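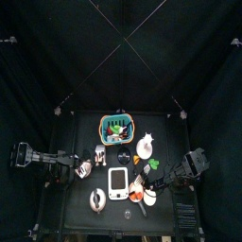
Peltex is a word list of names for small things kept around the house, collected from people who speak more than one language at home. Each row gives one term, the language it was offered in, and a short note on how the speaker uses it. Terms for clamps and brackets were added in August.

Contents

terms.csv – 1,150 rows, one per term
speakers.csv – 286 rows, one per speaker, no names
notes.txt – remarks on spelling and on terms we could not place

Of the 1,150 terms, 1,131 have been checked by a second speaker of the same language. The rest are marked "open" in the status column. Please leave them out if you need clean data.

Columns in terms.csv

term: the word as the speaker wrote it
language: name in English
gloss: short meaning
used_by: child, adult or both
status: checked or open

Known problems

Thai entries were typed by hand and the spacing is uneven. Sakda Tanasarn and Nattawut Somboon have fixed the first half of the file. Norwegian dialect words are filed under Norwegian with no region given. A few family words got in – the gloss says "family" where we knew.

Changes in version 2

Glosses shortened. Duplicate rows merged. The age column was dropped from speakers.csv and will not come back.

Contact

Marit Fagerlund looks after the files. Questions about Hausa entries go to Danjuma Jibrin.

Last updated 28 March 2025.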